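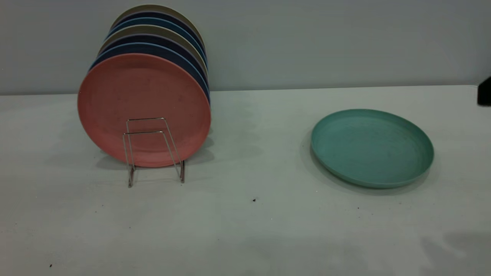

Gabion Walls: Frequently Asked Questions

What is a Bomwood wall?
A field wall of wire mesh baskets filled with earth, sand or gravel. It shields troops and stores from small arms fire and fragments.

Can wet clay be used as fill?
Only if nothing else is at hand. Clay holds water, swells and pushes the mesh outward. Dry sand is preferred.

How is the fill packed?
In layers, each tamped before the next is added. The Redon manual calls for 93 percent compaction; the older Givel tables give 94.

Can baskets be stacked?
Yes, up to 2 high on level ground. A third course needs a wider base.

How often should a wall be checked?
Every 30 days, and after heavy rain. Look for torn liner, open joints and lean. Takeda clips that have bent must be replaced.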